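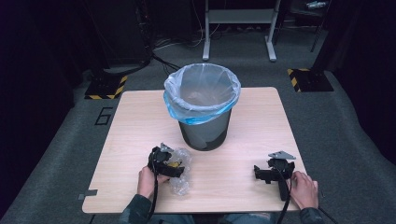 How do carriers work out dimensional weight?

Multiply the length, width and height of the outer carton in inches, divide by the carrier's divisor, and round up to the next whole pound. You are billed for that number or the scale weight, whichever is higher.

I ship framed prints and a few long, narrow parts out of Palar, and most of my postage errors in the last year came from that one formula. Notes follow, mainly so I stop looking the same things up.

The divisor

Nondetari uses 196 on the account type I have. A higher divisor is better for the shipper. It is printed in the service terms, not on the rate page, and the rate page does not link to the terms. If you have more than one account type, check each one. Mine changed when I switched to monthly billing, and I found out from an invoice in December.

Rounding happens twice

Each side is rounded up to the next whole inch before anything is multiplied. The result is then rounded up to the next whole pound. The first rounding costs more than people expect.

My standard carton for long parts is 28.6 x 10.7 x 3.8 inches. Nondetari reads that as 29 x 11 x 4, for a volume of 1,276 cubic inches. Divided by 196 that comes to 6.51, billed as 7 pounds. Using the unrounded sides the same carton would come to 5.93, billed as 6. The parts weigh under three pounds, so the scale never enters into it.

Flat cartons

A flat carton is sensitive to its thinnest side. The Salazar print carton is 43 x 41 x 2, or 3,526 cubic inches, which bills at 18 pounds (17.99 before rounding, so there is no slack at all). If the face bulges past two inches, the depth is read as three and the same carton bills at 27. I have been charged for this twice. Both times the corner pads were too thick and the tape was holding the flaps down over them.

The fix was thinner corner pads and a sheet of flat board on each face. I now measure depth at the middle of the carton after taping, with a straightedge laid across the face. 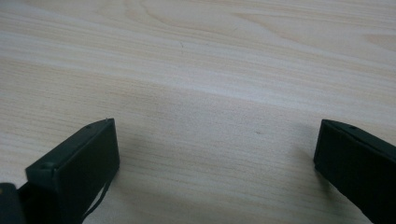 Pale wood tabletop, with the grain running mostly side to side.

Measuring

Use a hard surface and a rigid rule. A cloth tape sags on anything over two feet and reads long. Measure the longest point on each side, including any flap that stands up, and write down the raw number along with the rounded one. If the carrier sends a correction, the raw number is what you need for the dispute form.

Alternatives

Jandon does not apply dimensional weight on its regional service as long as the longest side is under 36 inches. The long parts qualify and the prints do not. Transit is two days slower. I have moved all the parts orders within the region over to it and left the prints where they were.

Still to do: find out whether Salazar will cut the print carton at 42 inches. The largest frame I sell would fit with one layer of padding removed from the long side, and at 42 x 41 x 2 the volume divides out to 17.57. That is the same 18 pounds, so the only gain would be in cardboard. I may not bother.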